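Tenants' Group Questions Arkmont's Cooling Claims Ahead of Summer

SKIRKSIDE, 20 Apr 2021 - The Skirkside Tenants' Association today called on Arkmont, which manages 19 apartment buildings in the district, to publish the test results behind its new "cool homes" program before it takes effect in July.

Arkmont says window film and hallway vents will make top-floor units comfortable all summer. It has not said what "comfortable" means, which units were tested, or in what weather. The association asked for those details 60 days ago and got back a two-page brochure.

Renters are being asked to pay an extra $15 a month for the work. A similar program at the Villalobos Street buildings ended last year with no public report, and the fee stayed on the bill.

"We would be glad to be wrong about this," the association said in a statement. "Film on a window is cheap. If it does what the brochure says, showing us the numbers should be easy."

The association also doubts Arkmont's advice that tenants "add a personal fan where needed." Its own survey drew replies from 17 top-floor households, and most already run fans at night. 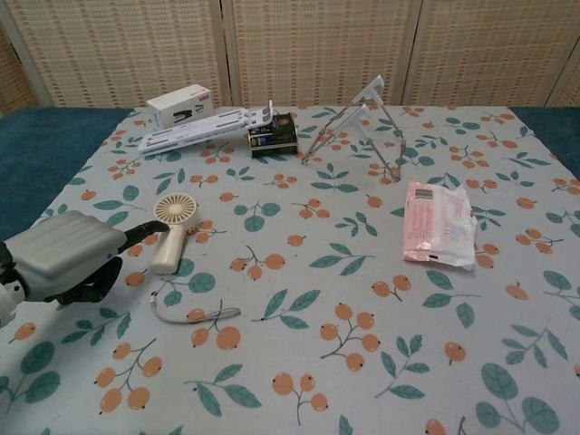 A handheld fan on a printed tablecloth.

Tenants can read the full list of questions at the association's office in Skarnen Hall. Arkmont has been invited to answer them in person at the next open meeting. It has not yet replied.

Contact: Press desk, Skirkside Tenants' Association, Skarnen Hall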